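How to Ask for Your Medical Records After a Workplace Injury

Written by Telmo Bustamante, Chambi Legal Help
Updated 03/04/2024

If you were hurt at work and you plan to make a claim, you will need your medical records. Many people wait until a lawyer asks for them, and then weeks are lost. You can start by yourself, with a simple letter.

Step 1. Make a list of every place that treated you
Write down the hospital, the clinic, the physical therapist and also the pharmacy. Put the dates of treatment next to each name. If you do not remember a date, write the month.

Step 2. Write the request
Address it to the records office, not to your doctor. Include your full name, your date of birth, the dates of treatment and the way you want to receive the copies. Ask for the bills too, as they are often kept in a different department. Sign the letter and keep one copy.

Step 3. Send it and note the day
Use the online portal if there is one. If not, certified mail is a good choice. When you have no answer after three weeks, call and ask for the name of the person who handles your request.
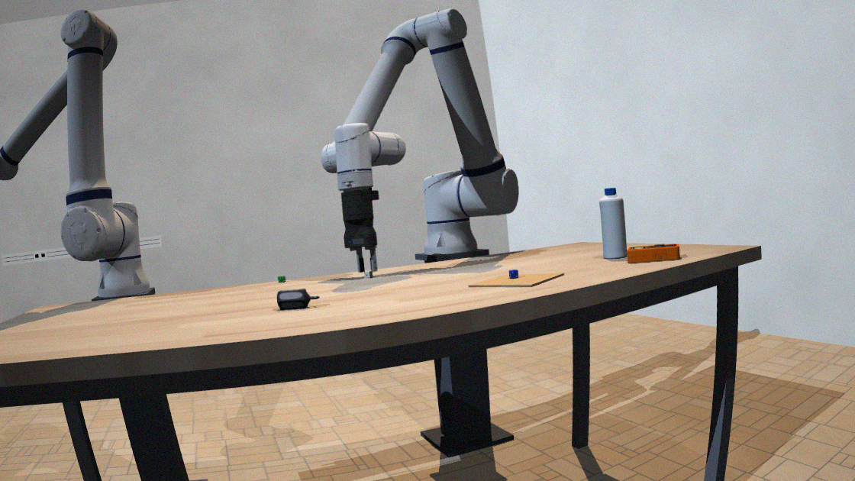
Step 4. Check what you received
Compare the pages with your list from Step 1. Look at how the accident is described in the first visit notes. If something is wrong, ask in writing for a correction and attach any proof you have. Do not write on the original pages.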